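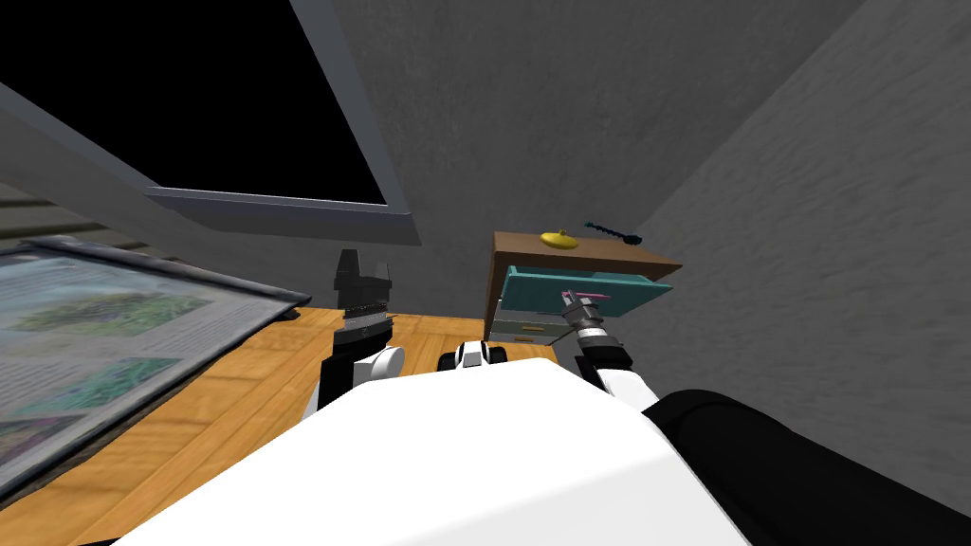

拉抽屉示范怎么录：我攒下来的小窍门

八月里又补了几条，旧的没删，只把说错的地方改了。

我在家接仿真遥操作的活儿，给学习系统录家务示范：开抽屉、关抽屉、把东西搁进去、把桌上的杂物归位。听着跟做家务差不多，做起来可比做家务费脖子！项目叫 Ormsby，录制软件用的是 Midance，手柄是自己配的。上一批我交了326条，全是跟小柜子有关的，被退回来的那些几乎都栽在同样几个毛病上，所以干脆写成一页，省得每次有新人来问我都要从头讲一遍。顺序有点乱，想到哪儿写到哪儿，大家挑自己用得着的看。

开录之前

先把手柄放在桌上晾一会儿，别握着。软件启动时会记零点，手一直在抖的话零点就是歪的，之后整条左臂都会慢慢往下坠。我吃这个亏吃了整整一个下午，还以为是自己肩膀累了。

椅子调到前臂能平放的高度。拉抽屉那一下要往后收手肘，椅背太靠前就会顶住，拉到一半卡壳，画面里看着就像抽屉滞涩。学习系统可不知道你家椅子的事，它只会老老实实学会“拉到这里要顿一顿”。

水杯放在不用手柄那一侧的地上。别问。

任务说明读两遍。第一遍看做什么，第二遍看做到什么程度算完。“打开上层抽屉”和“把上层抽屉完全打开”在 Ormsby 里是两个任务，停的位置不一样，我有整整一个晚上录的都是前一种，交到了后一种的文件夹里。

场景加载完先转头看一圈，足足360度。柜子有时候缩在墙角，右边离墙很近，手臂要是从右侧绕过去，前臂就容易蹭墙。左边通常宽敞些，可是左边又常常是桌子，桌上还会斜放着画框之类的东西。看清楚了再动手，比录到一半发现过不去要省事得多。

伸手去够把手

眼睛盯把手，别盯夹爪。这条跟学骑车看前方是一个道理，盯着夹爪的人手一定会画弧线。像柜子上那种粉色把手配青绿色抽屉面板的，颜色反差大，好认得很，新手我都建议从这种录起。等手稳了，再去挑战把手跟面板一个颜色的。

先对正，再往前。我习惯在离把手还有一掌远的地方停一下，把手腕转到合适的角度，然后直直送过去。边走边转也能够到，就是轨迹难看，十条有十个样子，系统学起来很吃力。停的那一下要短，喘半口气的工夫就行，长了就成了上面说的“顿一顿”。

夹爪别张到最大。张得太开，指头容易先碰到抽屉面板，人这边手上又没有感觉，一使劲就把抽屉顶回去了。张到比把手宽出一点点，刚刚好。

碰到把手以后，等接触提示亮了再合指。Midance 的提示在视野左下角，小小一个点，我戴着眼镜都要找。后来我把提示改成了声音，嗒的一声，舒服多了（设置里搜“接触”，把提示方式换掉就行，重启一次才生效，我第一次没重启，以为是坏的）。

往外拉

匀速。匀速。匀速。重要的话只好写三遍。

我的办法是嘴里哼歌，挑一首慢的，一句歌词拉完。哼什么随便，哼快了自己马上就知道。我先生在隔壁房间听久了，已经能凭歌声判断我今天录得顺不顺。

方向要顺着抽屉的滑轨。站位歪的时候，“往自己怀里拉”跟“顺着滑轨拉”差着一个角度，拉的时候夹爪会在把手上慢慢滑，滑着滑着就脱手了。拉之前低头看一眼柜子顶面的边线，手就跟着那条线走。

柜顶上有零碎东西的时候要格外轻。场景会随机在上面摆些小玩意儿，黄色圆墩墩的、深蓝色细长像刷子的，什么都可能有。拉猛了柜子会晃，东西一滚下来，整条就作废了。要是只滚了一点点没掉，我会留着，但是在备注里写一句“柜顶物品移位”。瞒着不写最讨厌，审核的人看得出来，还得再写信来问你。

另一只手怎么办

单手任务里，闲着的那条手臂最容易被忘记。我见过（好吧，我录过）左手在桌子上方飘来飘去的示范，右手干活干得漂漂亮亮，左手像在赶苍蝇。

给闲手找个固定的家。我的习惯是举在桌面上方，夹爪张开，朝前，离桌子有点距离，然后握左手柄的那只手就搁在靠枕上，真的搁着，别悬空。靠枕要硬一点的，我用的是旧的荞麦枕，软枕头会慢慢陷下去。

也别把闲手收到身后去，看不见的那条手臂碰到了什么，你根本不知道。

看腕部镜头

头部视角用来认路，腕部视角用来收尾。离目标远的时候别看腕部，满眼都是墙和板子，看久了头晕，还容易搞不清上下。等夹爪到跟前了再切过去，看看两根指头是不是一边一个，目标是不是夹在中间。

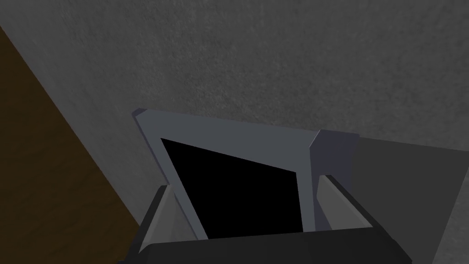
切过去以后先别急着动，等自己认清哪块是桌边、哪块是墙再说。灰的板子挨着灰的墙，一眼看过去很容易混成一片，我一般先找颜色最深的那条直边，找到了就知道手腕歪了多少。歪一点没关系，慢慢转回来，转的过程也录进去，系统需要见识一下“歪了怎么正回来”。Yvette Gosselin 在审核群里讲过好几次，她宁可要一条有小修正的，也不要一条僵着手腕硬凑上去的。

碰上黑洞洞的开口，里头什么都看不见，不要凭感觉往里探。退出来，换头部视角看清楚深浅再下手。我以前图快，直接往里伸，指头插进板子里去了，物理引擎一下子把手弹得老高，吓得我把手柄都扔了。

两个视角来回切也有讲究。切的时候手要停住，切完再动。切换那一瞬间人的手会不自觉地跟着画面转，记录下来就是一个莫名其妙的小钩子。录完回放的时候专门找这种小钩子，找到就重录，别心疼。

松手和收尾

很多人拉开抽屉就觉得大功告成，手一松就按停止。慢着！松指、后退、回到起始姿势，这一段也算在示范里。系统要是从来没见过怎么松手，它就会一直攥着把手不放，傻乎乎地杵在那儿。

松指之后先直着退，退出把手了再抬手。反过来的话指尖会勾着把手往上掀，听上去是小事，退回来的那些里头倒有不少是这么坏的。

回到起始姿势以后，心里默数2秒再停。数快了没用，软件会把结尾裁掉一截，裁完就看不出你停稳了没有。

录坏了怎么办

手抖了一下、绕了点远路，这种不用删，标成“可用，有瑕疵”。抽屉没到位、东西掉了、手臂撞墙，标“失败”，也别删，Ormsby 那边收失败的，另外放一个文件夹。真正要删的只有录到一半去接电话的那种，人都走了，手臂还在那儿举着。

不要为了好看去剪中间。剪过的轨迹会跳，眼睛看不出来，数据里清清楚楚。

连着录坏7条就下线。这是我给自己定的规矩，跟项目没关系。手累的时候越录越急，越急越坏，去择个菜、晾个衣服，回来一条就过。顺便说一句，拉过自家厨房的抽屉之后再去录，手感会好很多，我试过好多回了，原因说不上来。

换花样

同一个动作录久了手会走老路，起点一样，弧度一样，连顿的地方都一样。给学习系统的例子太整齐了也不好，场景一换它就不会了。

我会故意换换起始位置：这一条手从高处下来，下一条从侧面过来。拉开的快慢也换，慢歌换成稍微快一点的慢歌。但是一条里头只换一样，全换了的话，录砸了都不知道砸在哪儿。

随机场景抽到难的不要跳过。阁楼那种斜顶房间、窗外漆黑一片的，看着别扭，大家都爱按“下一个”，结果库里全是明亮宽敞的大屋子。我现在抽到什么录什么，难的那种录完给自己一块饼干。

手柄和杂事

摇杆上的灰用干的旧牙刷刷，不要喷清洁剂，我喷过一次，按键黏了好几天。

电池成对换。一新一旧的话，旧的那只延迟会变大，两手配合的任务马上就露馅。

Vekum 的手柄套我用着挺顺手，防滑，就是夏天闷。Preneo 那款更薄，手小的人可以试试，我手大，套上之后食指够不着扳机。

文件名当天改完。我曾经攒了一个星期没改，打开文件夹满屏都是“未命名”，只好一条一条点开看，看得我做梦都在拉抽屉。现在的格式是任务名加上下层加手别，比如“开抽屉_上层_右手”，中间用下划线，别用空格，上传脚本碰到空格会报错，报的还是英文，长长一串。

关于下层抽屉我还没写，下层要弯着手腕，从上层抽屉底下伸过去，我自己也录得磕磕绊绊，等练顺了再来补。有谁已经录熟了的，请在底下留言教教我，特别是手腕该先转还是先低这一步。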